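About Trarkine

We try out grippers for a living, and we still get excited when a new set of fingers arrives in the post. Trarkine is a small workshop that compares hand-held grippers, robot arms, cameras and controllers for people who have to choose between them.

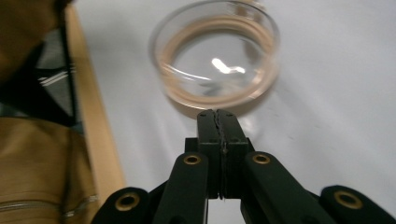
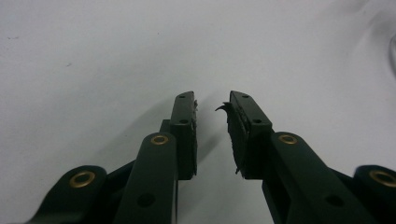 Brass bushings at the pivots, and a pad with plenty to tell us about wear
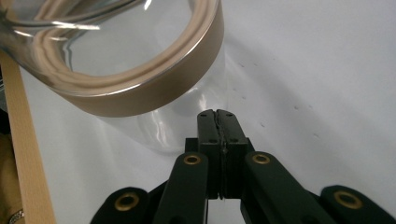
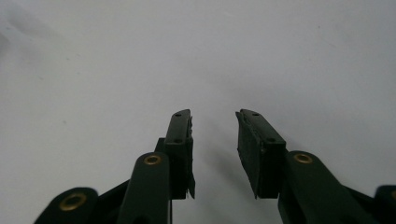
Page last changed: April

We began with one borrowed bench at Hollance and a parallel-jaw gripper we called Anton. Anton has been rebuilt 11 times (new pads, new linkages, one very regrettable spring) and it's still the one we measure everything else against!

Our main project now is Nakajima, a long comparison of finger pads and jaw shapes. Every pad gets up to 1000 grips on everyday things, and clear glass is our favourite because cameras find it so difficult. Reflections, glare, edges that vanish against a white surface – we love all of it. We keep the worn pads too, in labelled envelopes, and there are 93 of them in the drawer at the moment.

Arms and controllers get the same patient treatment. We run each pairing for 60 minutes before writing anything down, then swap one part and go again. It's slow work and we wouldn't change it.

Our notes are free to read, including the ones where we got it wrong. If you've built a gripper and would like it tried alongside Anton, please write to us. Half-finished designs are very welcome, and so are spare screws.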